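Storcombe Learning Center, back office
Desktop checklist, open-case check, with comments
Unit: Dell desktop, front desk spare

Before opening
1. Shut down and unplugged at the wall. Yes.
2. Power button held for 7 seconds after unplugging. Yes, counted out loud, which drew looks.
3. Wrist strap on and clipped. Yes, on the 2nd attempt.
4. Drinks off the bench. Yes, under protest.

Case open
5. Certification marks on power supply legible. Pass. CE, UL and 80 PLUS all readable, so it has more qualifications than the bench it sits on.
6. Power wires and drive cables free of nicks and pinches. Pass. Yellow and black bundle has room to loop. Red and black SATA cables wander a bit but touch nothing they shouldn't.
7. Memory seated. Pass. Both slots filled.
8. Processor top clean. See comment.

Comment on item 8: The top of the processor is a matte gray-brown. The Serkham sheet offers "clean" or "not clean" and no box for "matte," so I have left it open. Wipe with a lint-free cloth and fresh alcohol, then re-inspect. No power until the heatsink is on.

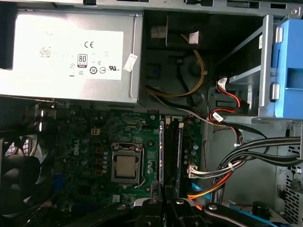
Teltell wrote back that item 8 should be marked a fail, full stop, and that an open item on their form counts as a missing form. They would also like it noted that the Hadgu wipes are for whiteboards.

Noted. Item 8 changed to fail, pending a wipe of the approved kind.

Before closing
9. Tools counted back in. Screwdriver, strap, tweezers.
10. Spare screws bagged and labeled. The jar holds 28, none of which fit anything we own.
11. Side panel on, label facing out. Not done, waiting on item 8.

Recheck: December, before the front desk gets busy.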